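Why do clothes crease? (And how to fold a jacket so it doesn't look like a crisp packet)

by Ludmila Lukáč

Have you ever pulled your favourite jacket out of a heap and found it covered in lines, like a map somebody has sat on? I have. I did it only this June, on the morning we were going to visit my friend Jarmila Šimek in Sallow, and I had to walk down her street looking as if I'd slept in a hedge.

So I went and found out what a crease really is, and it's much more interesting than I thought it would be!

What's going on inside the cloth

Pick up the bottom of your T-shirt and look at it very closely, with a magnifying glass if you've got one. You should see lots of tiny threads. Each thread is made of even tinier hairs called fibres, all twisted together.

Cotton fibres come from a plant, and inside them are long, long chains of stuff too small to see. The chains hold on to each other a bit like children holding hands in a playground line. When you bend the cloth and squash it, some of those hands let go. Then they grab hold again in a new place. Now the cloth is being held in its bent shape, and there's your crease.

Warmth and damp make it easier for the hands to let go. That's why a shirt left in a ball at the bottom of a swimming bag comes out so dreadful. It's also how an iron works - heat and steam loosen everything up, the iron presses it flat, and the hands join up again in nice straight lines.

Wool is different. Wool fibres are naturally curly and springy, so a woolly jumper tends to bounce back by itself. Polyester (that's a sort of plastic, spun into thread) doesn't soak up much water, so it doesn't crease as easily as cotton does.

A little test you can do

You'll need a cotton hanky, a woolly sock and something polyester, like a football shirt. Ask first if they aren't yours!

Scrunch up a corner of each one in your fist and squeeze while you count to 14. Let go. Which one is the most crumpled? Now leave them all alone for a while, go and have a biscuit, and come back for another look. My sock had nearly forgotten all about it. My hanky was still sulking.

If you want to go further, weigh them on the kitchen scales and write it down. My winter coat weighs 700 grams and my summer one only 300, and the summer one creases far worse. Thin cloth bends more sharply, you see, and a sharp bend makes a sharp line.

Folding a jacket

A bed is the best place for this. A table will do, but sleeves have a habit of sliding off the edge.

1. Do up the zip or the buttons. Lay the jacket on its front, so you're looking at its back.

2. Smooth it with your hands, from the middle out towards the sides. Check that the collar isn't tucked under itself.

3. Fold one side in towards the middle, sleeve and all, and lay the sleeve straight down. Do the same with the other side. You should have a long, thin jacket parcel.

Then bring the bottom up to meet the collar, and you're done. Fold it loosely and don't squash it. If you're packing a bag, roll up a T-shirt and pop it inside the last fold, so the cloth goes round a gentle bend with no sharp corner to it. Jarmila taught me that one and I use it every time.

Coats with a belt are trickier. I fold the belt up first and lay it flat along the back, otherwise it wriggles out and drags on the floor. Big thick coats I don't fold at all, they go on a hanger.

And if you've got a whole pile to get through, do one thing at a time and keep the rest over to one side. I start with whatever's on top.

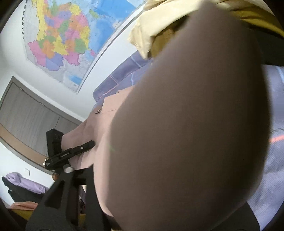
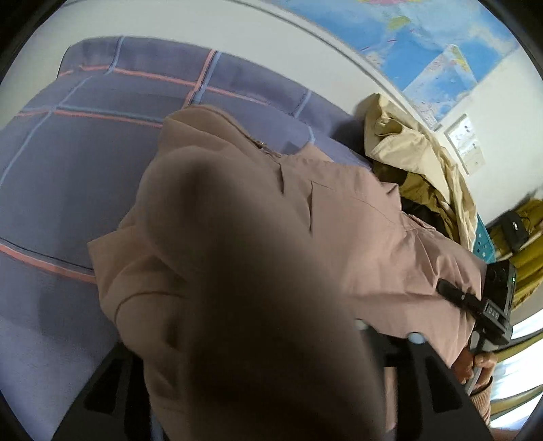

The pink jacket on the bed. In the second picture you can spot the creases, and the beige trench coat waiting by the wall.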